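Savau kitchen set: pre-collection check, simulated scenes
Batch: sink tasks, 300 episodes planned
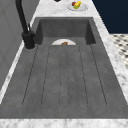

Scene loading. Passed, with reservations. Every object in the task list loads and nothing falls through the worktop. I still don't trust the start states. The plate in the basin sits tight behind the lip of the drainboard, and if all the starts look like that, the policy will learn one reach and we'll call it skill.

Spread of start positions. Failed. Fluline promised random placement. I want to see the spread plotted before anyone records more.

Success flag. Failed. It fired in 9 of the 20 trial runs I replayed with the plate still in the sink. Avram to fix at their end.

Labels. Open. "Clear the sink" doesn't say whether the food goes with the plate. Pick one wording and stick to it.

Contact and friction. Not checked. The drainboard grooves look fine, but I have no idea if they exist in the collision mesh or only in the texture.

Episode count. 237 on disk. The Flulov log says 300. Please don't quote the higher number in the July report.

Emergency stop on teleop rig. Passed.

Sign-off: withheld. Recheck after the flag is fixed.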